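Trerkora Order Templates

Welcome, and thanks for stopping by!
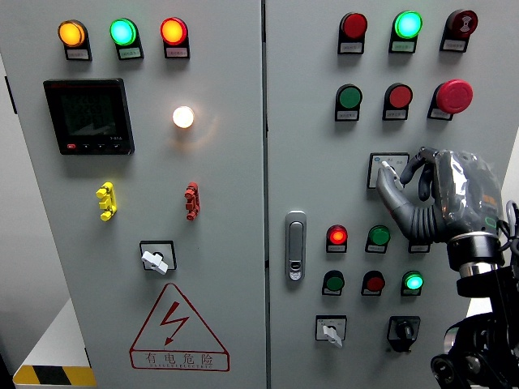

Trerkora is a set of 271 print templates for the Limbridge ordering shop, covering business cards, letterhead, door hangers and a good many label plates and equipment tags. Each template comes with its fonts, its bleed settings and a short list of the fields a customer may change. The tags are my favorites (I know, I know), and a little white plate under an amber, green or red-orange indicator lamp is just the size the "small plate" files are for, so keep the wording short. Orders can run from 30 pieces up to 3000.

Files are sorted by branch, Rillport first and then Halliday. Please copy a template before you edit it! Two of the Halliday envelopes still use the old return address, and Christos Fragkou is fixing those.

Questions and corrections go to Wouter Boersma. Last updated Fri 7 December.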